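Informe de visita: jornada de puertas abiertas de Skilteck
Asignatura: Introducción a la automatización
Fecha de la visita: 9 de agosto de 2022

1. Motivo de la visita

En la segunda parte de la asignatura tenemos que visitar una empresa o un laboratorio y escribir un informe corto. Mi grupo eligió Skilteck porque en abril leímos en clase un texto sobre su proyecto Duneo, que trata de la manipulación de objetos de mesa. La jornada se celebró en el edificio Cheng y duró dos horas. En la lista de inscripción había 54 personas, y nos repartieron en grupos pequeños para entrar en las salas.

El español no es mi primera lengua. Tomé las notas durante la visita y después las comparé con las de mis compañeros. Cuando no entendí bien una explicación, lo indico en el texto.

2. La idea del proyecto Duneo

El objetivo de Duneo es que un brazo robótico pueda poner y recoger una mesa sencilla. Para aprender, el programa necesita muchos ejemplos de cómo se agarran los objetos. En vez de mover el brazo con un mando, en Skilteck una persona trabaja con pinzas que lleva en las propias manos. Los movimientos se guardan y más tarde se usan para entrenar el programa, que se llama Garano. Según la explicación, Duneo tiene ya 3.000 grabaciones de este tipo.

Lo que más me interesó fue la mecánica de la pinza. Los dedos son bloques con agujeros, y por la parte interior tienen muescas donde apoya el borde del objeto. Están unidos a unos brazos articulados, con casquillos de color latón en los ejes. Una pieza plana y fina, de color negro mate, queda sujeta entre los dos bloques por las dos caras, en posición vertical.
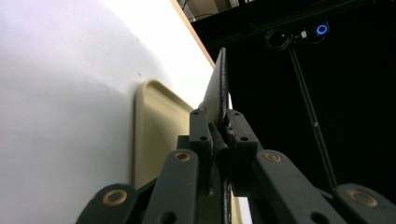
3. El puesto de demostración

El puesto es más simple de lo que yo imaginaba. Los objetos se colocan sobre un tablero blanco, entre dos perfiles de aluminio, y el operador lleva una pinza en cada mano. Para la demostración se usaron un plato negro redondo y una bandeja de madera clara con las esquinas redondeadas.

Nos explicaron que los dos objetos se eligieron por sus dificultades diferentes. El plato es bajo, y la pinza tiene que llegar al borde casi sin espacio. La bandeja es más ancha que la apertura de los dedos, y por eso solamente se puede agarrar por el reborde. Para estas tareas existe un límite de peso de 690 gramos por objeto, que incluye también lo que se pone encima.

También nos hablaron del orden de trabajo. Primero se prepara el tablero, luego el operador dice en voz alta el nombre de la tarea y al final se revisa la grabación. Si un objeto se cae, la grabación no se borra: se marca como fallo y se guarda aparte. No entendí completamente si Garano utiliza estos fallos en el entrenamiento o solo en las pruebas.

Una de las tareas consiste en acercarse al plato por el lado izquierdo con la punta de un dedo, mientras la otra pinza espera cerca de la bandeja.
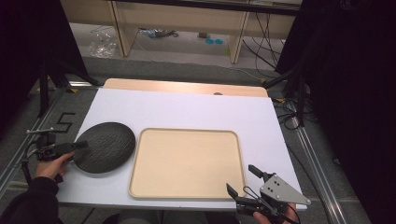

¿Por qué se usan dos pinzas, si muchos robots industriales trabajan con una sola?

Porque muchas tareas de la mesa necesitan que una mano sujete y la otra coloque. Con una sola pinza, el robot tendría que dejar el objeto, cambiar de posición y volver a agarrarlo, y cada agarre nuevo es una ocasión de error. En Skilteck prefieren grabar siempre con las dos, también cuando una casi no se mueve.

4. Relación con la asignatura

En clase estudiamos el mecanismo de cuatro barras y calculamos la posición de sus puntos en el papel. En la visita comprendí mejor para qué sirve: si las barras forman un paralelogramo, los dedos se mantienen paralelos cuando se abren y se cierran. Pregunté si los casquillos se desgastan, y me contestaron que se cambian cuando se nota juego en los dedos.

Otra relación es con el tema de los sensores. Nuestro grupo pensaba que la fuerza de agarre se medía en los dedos, pero en este modelo se calcula a partir de la apertura.

5. Dudas pendientes

Me habría gustado ver el brazo robótico haciendo la misma tarea, pero esa parte no estaba incluida en nuestro turno. Queda también la pregunta sobre los fallos, que enviaremos a Skilteck por correo. Si recibimos respuesta antes de la presentación oral, la añadiremos allí.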